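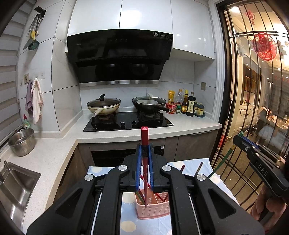
How often should the finger pads on a hand-held gripper be changed?

When they stop holding a thin, smooth object straight. The supplier's schedule says every 4 weeks, and I have my doubts about it.

Ljubica Pavlović passed that schedule around in November and asked us all to stick to it. Fine, but the Prerstead pair went 7 weeks on one set of blue pads and still held a chopstick upright over the basket. The Illosholm pair was slipping after 2. A calendar can't tell those apart. Chopsticks can, and they cost next to nothing.

So before anyone orders another box of pads, try this. Wipe both pads with a damp cloth and let them dry. Check the pivot screws on the arms and snug them if there's play, but don't crank them down or the fingers drag. Then pick up one chopstick near the top and lower it toward the basket. If it leans, wipe and try again. If it still leans, change both pads, never just one.

Surachet Chaiyaporn logged 118 picks this way and thinks half our "worn" pads were only greasy. I'd like to see his numbers repeated on somebody else's gripper before I believe that either. Lindsay Ormsby has the log sheets. Put down the pad age and which finger slipped.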